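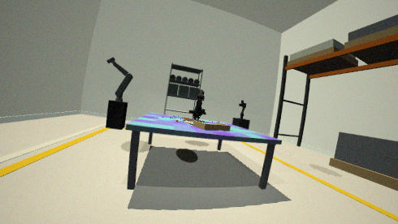 Workshop > Notebook > Sorting cell

May 12, 2026
Hazem Hegazy

Spent the morning in the simulated cell before touching anything on the floor. Three arms, one table, small parts to be picked into the tray. I let it go through 300 picks while I answered mail and then read the log with my coffee. Very pleased with it! The middle arm used to hesitate every time the tray was nearly full, and since I moved its rest pose a little higher the hesitation has dropped out of the log completely. I'd been blaming the gripper settings since February. Sorry, gripper settings.

Still open in the model: the table pattern. I keep the loud one on purpose, blue and violet blotches all over, to make life hard for the part finder. Our real mats at Gostby are plain grey and I expect it to do better there, but I haven't run the two against each other. Do that before Stadby asks again.

Went down to the floor after lunch and sat with the second bench for a good hour. This is the part I want to write down properly while I remember it.

What people there do now is different from what we wrote in the plan. The plan said the sorters would "supervise." Supervising, as we imagined it, was standing next to a machine looking at it, and they tried that for a few days and hated it. So they stopped. They've moved the inspection bench round so it faces the cell, and they do the fiddly checking — burrs, bent tabs, the mixed returns from Kokkonen — and only get up when the light goes amber. It makes for a much better day than eight hours of tipping and picking. Two of them told me their wrists feel better. One told me she misses the picking, because she could think about other things while doing it, and inspection doesn't leave room for that. I hadn't considered that at all. Worth raising when we talk about rotation: she'd gladly take the hand-sorted odd lots, and there are always odd lots.

The amber light. Some 8 stops a shift at the moment, mostly double picks on the thin washers. Clearing one is easy but the restart takes too many button presses, and the bench people have written the sequence on tape and stuck it to the pedestal. Their version is shorter than the one in our manual and it works. I copied it out and will put it in the manual as is.

Other thing they asked for: a way to tell the cell what's coming. They know by the sound of a crate what kind of mix is in it (really, they do, I was shown) and they'd like a button for "bad batch, go slow." Lovely idea and not hard. I can fake it with the speed override for now, set to 2 levels, and try it in the model tomorrow.

Notes on the Kaka feeder: still jams when it's loaded past the line. The line has worn off. Paint a new one, yellow.

Training. We planned one long session for everybody and I'm now against it. People on the second bench learned nearly all of it from each other at shift change, ten minutes at a time, with the thing in front of them. I'd like to give them paid overlap for that instead and keep the classroom part for lockout and safety only, where I do want everybody in one room with the same sheet. Will talk to the shift leads.

To do
- same run with plain grey table, 100 picks to start with
- washer double picks: try slower lift first, then camera threshold
- bad batch button, two levels
- short restart sequence into manual
- repaint feeder line
- ask about rotation and the odd lots

Recent entries
Washer double picks, first look
Moving the inspection bench
Kaka feeder: what the jam log says
Visit from Stadby, questions to follow up
Gripper pads, third set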